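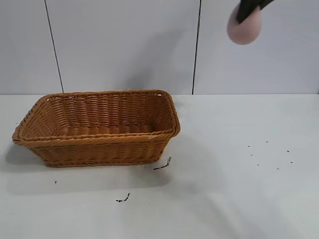

Wicker basket on the white bench, with the pink sponge-shaped item to the right. Basket empty.

Workshop notebook, Derum room
June, entry begun 14.20

Subject: woven baskets for the Ginden counter display, first look at the rectangular pattern.

The rectangular basket has been entered in the register as tray pattern 16. It is one of the shallow type, open at the top, with the sides flaring slightly from base to rim. The sample was received from the Sitthichai workshop with the rest of the June delivery and was unwrapped in this room.

Weave. Over and under in horizontal rows, tight on the back wall and on both short ends. The rim is a thicker twisted braid and is continuous around the top, so the corners are rounded. A second braided band is worked low on the front side, just above the base. The drawing supplied with the order shows the upper braid only. The lower band is to be kept, and the drawing is to be amended before it is sent to Urkutlow.

Colour. Golden tan tending to amber. The order asked for "natural", which was too loose a term and should not be used again. A short length of strand from the spares packet has been taped inside the back cover of this book for reference. Colleagues are asked not to remove it.

Intended use. The basket is to stand on the Ginden counter and hold small soft goods for washing and make-up, loose and without wrapping. Customers will reach in from the front. The shallow form was chosen for that purpose over the deep round pattern, in which the smaller goods sank out of sight during the spring display.

Lining. Three courses were discussed:
a) no lining;
b) plain cotton, tied at the corners;
c) a loose card sheet laid on the floor of the basket.
Cotton is preferred by the shop but hides the inside weave, and the shop has also asked that the weave be seen. The two requests cannot both be met in full. A low cotton lining, covering the floor and turning up 20 mm at the sides, is proposed and will be sewn for comparison. The card sheet is not favoured, as it marks easily and would have to be cut afresh for each basket.

Bench. Small dark bits are present on the table top. The source has not been established and should not be put down to the basket without a check. The bench is to be wiped before the next sample is set out, and a sheet of clean white paper laid under that sample for one hour. Anything found on the paper is to be folded up in it and kept.

Rim. To be drawn over a piece of fine knitted cloth along its whole length, both braids, and any snag marked with thread. Pulled strand ends are to be trimmed flush with the side cutters. Scissors leave a point.

Quantities. Ginden has asked for a price at 1,000 and at 2,000. No figure is to be given to the shop until the lining is settled, as the sewing will alter it. The enquiry has been acknowledged in those terms.

Outstanding
Amend drawing, lower braid.
Sew low lining, one only.
Cloth test on rim.
Ask Sitthichai whether the corners can be held to the same height in quantity.
Label for the underside: wording still awaited from Urkutlow.

Entry closed 16.45. Spares packet returned to the second drawer.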